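Good Practice Rules for Recording Household Tasks with Hand-Held Grippers
Student Project Report, Zirnedwood Technical College
Authors: Roksolana Kostiuk, Vitalii Tkachenko
Supervisor: Lindsay Lowther
Submitted: 1/2/24
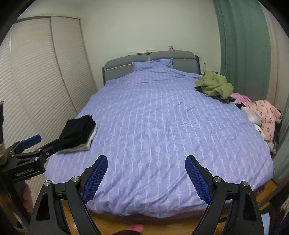
Figure 1. Clothes-handling task on a bed, with one gripper at the folded stack and the other open over the bedspread.

1. Purpose
The project prepared a written set of rules for students who record household tasks in private homes. The Vureck laboratory had no such document before, and each team worked by its own habits.

2. Method
The authors reviewed 268 recordings held by the laboratory and compared them with the draft rules. Comments were received from Halyna Zinchenko and Mairéad Keane. Of the recordings reviewed, 182 met the draft in full. Most of the others lacked a signed consent form or a complete task note.

3. Rules adopted
3.1 The resident shall sign the consent form before any equipment enters the room.
3.2 Papers, screens and family photographs shall be put away or covered. Ordinary belongings may stay in place.
3.3 Both grippers shall be checked for free movement of the jaws and for secure pads and pins.
3.4 Fabric shall be held by the pads only. Operators shall not pull on a garment that has caught.
3.5 The task note shall state the starting position of each pile of clothes, folded or unfolded.
3.6 A recording shall be deleted on the resident's request within 9 days.

4. Limits
The rules were tested on bedroom tasks only. Kitchen work involves heat and sharp tools and will need separate rules, which the Cudholm group is expected to draft in May.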